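About Us

Hi, and welcome to Hornine! We're a small workshop on the upper floor of the old Grarkier building, and we look after hand-held grippers. We set them up, clean them, swap their worn parts, and send them back out to be used. That's the whole business. I used to do a bit of everything (conveyor sensors, label printers, one very stubborn palletizer) and I kept drifting back to the bench with the little grippers on it, so in the end I let the rest go.

When people land on this page they mostly want to know what we do all day, and the easiest way to tell you is to talk about one set. So this is an About page that's mostly about Neko.

Neko

Neko is our house pair. Two black hand-held grippers, one for each hand, the kind you hold while you do a job yourself so that a robot arm can learn from the recording later on. We name our sets so we can shout across the room about them, and this one got its name before it even had pads. It's the pair we try everything on first. If we're thinking about a new screw, a new cleaner, or a new order of doing the checks, Neko gets it before any customer's set does.

The moving part is simple enough. There are two fingers, and behind them a linkage of parallel bars that keeps the fingers upright as they open and close. The bars turn on round pivot screws. Each finger has a ribbed blue pad on its inner face. Almost everything that goes wrong goes wrong in one of those places – the screws, the bars or the pads – and then there's the cable, which I'll get to.

How we set up a pair

A new set arrives in parts or half built, depending on who ordered it. I lay it all out on a gray mat and go through the screws first. I like to put the linkage together dry, with no thread lock on anything, and just move it by hand for a while. You learn a lot that way. A good linkage feels dull. If there's a spot where it gets a bit sticky, or a spot where it suddenly feels too easy, I take it apart and look at the holes before I look at anything else. A burr you can barely feel with a fingernail will make the whole thing drag.

After that comes the squaring up. The two fingers should meet flat against each other from top to bottom. What you see quite often on a fresh build is that they touch at the tip and leave a sliver of daylight lower down, or the other way round. I close them on a strip of thin paper and tug. Tip, middle, base. The tug should feel the same everywhere. When it doesn't, I loosen the pivots on one side only, nudge, and tighten again in small turns, going back and forth between them. Please don't do one all the way and then the next! I did this for most of a February and couldn't work out why every pair I built leaned to the left.

Then the thread lock goes on, a tiny dab, and the pair sits overnight. We don't hurry this. Customers do sometimes ask us to hurry this.

The zero

Once it's mechanically happy, the pair gets its zero, meaning we tell the software what "fully closed" and "fully open" look like. We use our own little program for it, called Lubis, and it's nothing fancy: you close the fingers, press a key, open the fingers, press a key, and do that 6 times over. Lubis then tells you how far apart your readings were. If they're spread out, you go back to the screws. I know it's tempting to go back to the software (it's warmer over there, and there's a chair), but a scattered zero has nearly always been a loose pivot in my experience.

Both hands get done separately and both get their own file. We write L and R on a bit of tape and stick it on the case. Somebody will swap them if you don't, and it's usually me.

Pads

Pads are what people write to us about the most. They're soft, they're ribbed, and they pick up everything: hand cream, lint, cookie crumbs, that gray film you get from cardboard boxes. A dirty pad still looks fine from a distance, so go by feel. Run a clean thumb down it. It should grab at you a little.

We wash ours with warm water and a drop of dish soap, brushing along the ribs with an old toothbrush, and then they air dry standing up. No alcohol, please. I've seen what it does after a few months, the surface goes shiny and the edges of the ribs start to round off. We change Neko's pads every 9 weeks whether they look tired or not, and we always change both sides at once. An old pad facing a new one gives you a grip that pulls to one side, and you'll spend an afternoon blaming the linkage.

The old ones come off with a plastic scraper. Metal ones leave scratches on the finger, and then the new pad doesn't lie flat. Clean off every bit of old glue, press the new pad on from the base up so you don't trap air, and close the fingers on a folded cloth until morning.

The cable

It gets bent, leaned on, caught on chair arms and pulled around corners. On Neko we leave a soft loop where the cable meets the body, big enough that you can turn your wrist all the way over without the plug feeling it. If you get dropouts in your recordings, wiggle the cable near the plug while Lubis is open and watch the number. If the number jumps, you've found it. We keep spares on a hook and we'd sooner put a new one on than nurse an old one along.

Table time

A gripper that's only ever been closed on a test block hasn't been tested, in my opinion. So every pair that leaves us gets a spell at a table with regular household stuff, at the same time of day we'd be having coffee anyway. Smooth boxes, plastic tubs, chargers, hair things. I'm very fond of hair clips for this. They're narrow and slippery, they have bits that stick out, and you have to come down on them pretty exactly if you want the pads to land flat. If one finger is a touch ahead of the other, a clip will tell you by rolling. A nice big cardboard box forgives everything and tells you nothing.

We do it with both hands, too. A lot of problems only show up when you have one gripper holding back while the other one moves in, and you notice that the right one is a little stiffer than the left, or that your thumb's getting tired on one side. I write those down as "feels off" and go looking afterward.

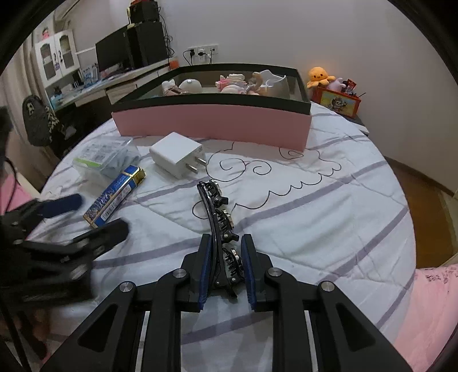

One customer wrote to us to say that all this table time seemed like a lot for a tool with so few moving parts, and that in their lab they just check the screws when something rattles. They also wanted to know whether they could put a bit of oil on the pivots in the meantime.

Fair question, and I get why you'd ask! On the oil: please don't, at least not on the sets we service. It creeps. It'll find its way down the bars to the finger, and then to the pads, and once it's in the ribs you're buying new ones. We use a dry lubricant on the pivots, very little of it, and wipe off whatever's left. As for waiting for a rattle, by the time you can hear it the holes have usually started to wear, and new bars cost a good deal more than ten quiet minutes with a screwdriver. Put a dot of paint across each screw head and onto the bar next to it. If the line's broken, the screw has moved. You can check that while you're on the phone.

What it costs you in time

A regular service takes us 2 working days once the set's on the bench, and one of those is mostly glue and thread lock doing their thing. If it needs new bars, add the wait for parts. We've got 61 sets on the shelf list at the moment, so we do keep to a line, but if you're stuck halfway through a project tell us and we'll see what we can move around. We can also lend you a single gripper, left or right, while yours is here.

When you send a set in, leave the pads on, even the awful ones. The way they've worn shows me how the fingers have been meeting, and I'd much prefer to see that than a freshly scrubbed finger. Coil the cable loosely. And put a note in the box with what's bothering you, in your own words. "Makes a face when I close it" was a recent one, and I knew exactly which pivot to look at.

Come by

The workshop is up the back stairs at Grarkier, past the bicycle racks, with our name on the door. Mornings are best, as the afternoons tend to disappear into pads. Neko is usually out on the bench and you're welcome to have a go – just put the left one back on the left.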